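Medic recalls nights at a clinic cut off by shelling

Aleksandra Witkowska spent five months at a field clinic in Drernulley, a town that changed hands twice while she was there. She came home in July and agreed to talk about it over two long phone calls.

"We had 9 beds and one generator," she said. "Most nights we ran the lights for surgery and nothing else."

The front was close enough that staff slept in their boots. Supplies came by truck from Kekeo when the road was open. When it was shut, they washed bandages and used them again.

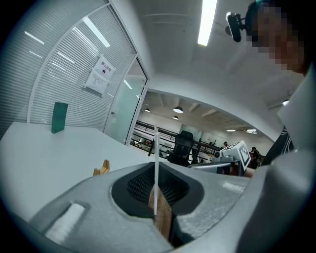
The worst stretch began after the bridge was hit. Over 100 people came through the doors in one night, she said, many of them families from the market district.

"You work on the one in front of you - then the next one," Witkowska said. "I couldn't tell you their names. I wish I could."

Her colleague Danang Ong stayed behind and still runs the clinic. They talk when the phones work.

She has been asked to return and hasn't decided. "My mother would like me to say no," she said.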